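Brazo en el taller: coger un bol por el borde

Sydorenko
28 Jul 2022
Sigo con el brazo en el taller compartido. Desde enero llevo 1.401 intentos apuntados y el bol rosa me sigue dando guerra — el borde es fino y los dedos entran torcidos. Pongo cómo lo tengo.

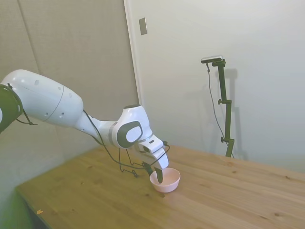
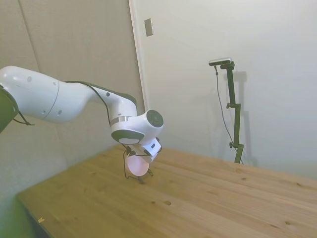

La mesa de pino es la misma en las tres; el bol se ve en la primera y en la última, y en la segunda hay un disco rosa plano.

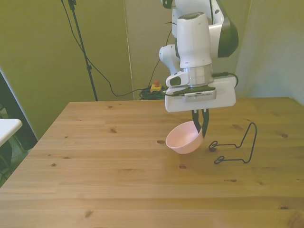 Dirkar
Yo bajaría la velocidad antes de tocar nada más. Con 2 dedos rígidos, si entras rápido, el borde se escapa.

Jilluvholm
No estoy de acuerdo. La velocidad da igual si la calibración de la cámara está mal. Repítela con más de 13 posiciones y luego hablamos.

Sydorenko
La hice con menos. La repito esta noche y dejo la velocidad como está.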